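Rekidis play kitchen, light wood – review after 17 weeks of use

We bought this in May to replace a plastic kitchen that had lost both doors. It is used by two kids most afternoons, so it has had a fair test.

Assembly took me over 2 hours on my own. The hardware comes in numbered bags and bag 9 was packed inside bag 4, so check before you write to customer service. The instructions are drawings only. Step 17, where the backsplash slides in under the shelf, is easier with the unit lying on its back.

The counter has a light wood-grain surface and wipes clean with a damp cloth. Marker came off with a little dish soap. The backsplash is a dark purple-gray with a brick pattern in thin white lines. I expected it to look gloomy in a kid's room but it hides fingerprints well. The shelf above it is fine for cups and boxes – I wouldn't let anyone hang on it.

We added a small stainless steel saucepan from the Stikunix cookware set. It is real metal and takes being dropped. It picks up smudges quickly if you care about that. The wire handle sticks out a good way, and on a counter this shallow it ends up past the edge and gets knocked by elbows. I turn it sideways when I walk by.

The play food is from a mixed bag we already had. The red pepper and the green cabbage are the favorites, and the little yellow potato spends half its life behind the couch. An ordinary yellow kitchen sponge works better for pretend dishwashing than the tiny felt one that came in the box, which fell apart in the first week.

Complaints: the oven door closes with a bang, and the feet are hard plastic that slides on our floor. Felt pads fixed the second problem. Nothing so far has fixed the first.

I would buy it again at the sale price, probably not at full price. Four stars. 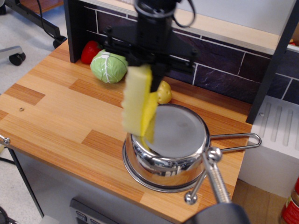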